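# Visit notes: the Skikstead sofa bed workshop, open afternoon in October

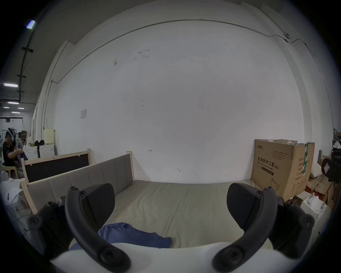
One of the other visitors asked early on whether a sofa bed can ever be a good bed, and the answer from the floor was that it depends on where the fold line falls relative to the hip. A second visitor disagreed and held that the cushion matters more than the fold, and that most complaints about bars and hinges are really complaints about thin foam. The subject came up again at nearly every stop, and I have tried to record both positions where they apply.

Skikstead makes two sofa beds, the Urau and the Lekota. The Urau has a one-piece seat cushion that doubles as the mattress. The Lekota is a folding type with the cushion in 3 sections. Both use a light wood frame with upholstered panels for the back. The open afternoon covered frames, upholstery and the packing room, in that order. Foam cutting was closed to visitors.

## Frames

Frame parts arrive cut to length from Skaddale, a sawmill up the valley, and are drilled and sanded on site. The wood is left unfinished by default. Oil or clear lacquer can be ordered, with a lead time of 4 extra weeks. I asked about the unfinished option, as bare wood picks up hand marks on the top rail within a season of use. The reply was that many buyers prefer to finish the frame themselves, and that a marked rail can be sanded back in a few minutes with 180-grit paper.

Corner joints are bolted. Each bolt runs into a steel barrel nut set across the grain, so the frame can be taken apart and put back together without wearing out the hole. This is the right choice for a piece that will go up narrow stairs at least once in its life. The center rail carries the slats and is screwed from below. On the Urau the slats run front to back, on the Lekota side to side.

The long rail is 900 mm from the back post to the front edge when the seat is in the sofa position. That is deep for sitting. A person of average height will want a pillow behind the lower back, and the shop does sell one, separately.

## Upholstery

The backrest is covered in gray fabric and divided into padded vertical panels, with the light wood showing as a border. The division has a practical effect as well as a visual one: the filling in a tall single panel tends to settle toward the bottom, and the seams between narrow panels hold it in place. The seams are sewn before the cover goes over the board, then pulled tight and stapled at the rear. I would have liked to see the corner folds done more slowly. The person at the bench was quick, and the folds were finished before most of the group had found a place to stand.

The gray-green cushion is firm. I sat on one for the length of the question session and did not feel the slats. The visitor who favored thick foam took this as proof. The other side pointed out that sitting for a quarter of an hour says little about sleeping for a whole night, and I would agree.

Covers come off by a zipper along the rear edge. Wash at 30 degrees, dry flat. Fabric samples were handed out on cards, two per person, which was not enough to compare grays. Anyone ordering at a distance should ask for the full set.

## Packing

Cartons are reused where the size allows, and flattened cardboard is kept for edge protection – mainly over the rail ends, where a dropped package does the most damage. Cushions travel in a plastic sleeve with the air pressed out and need a day on the slats to regain full height. The instructions say this on page 2, in a smaller type than it deserves.

Hardware goes in a labeled bag taped to the underside of the center rail. Several visitors with earlier models said they had lost time looking for it in the carton. A printed note on the outside of the frame would solve the problem at very low cost.

## Practical details

- Entrance through the side yard; the front door is for deliveries.
- The tour takes most of an afternoon. Arrive by 1 p.m. for the frame section, which is not repeated.
- Floors are hard throughout and there is little seating before the question session.
- Prices are given on a sheet at the exit. Delivery is quoted by distance.
- Spare bolts, slats and zippers can be bought on the day. I bought a set of slats for an older Urau, and they fit without trimming.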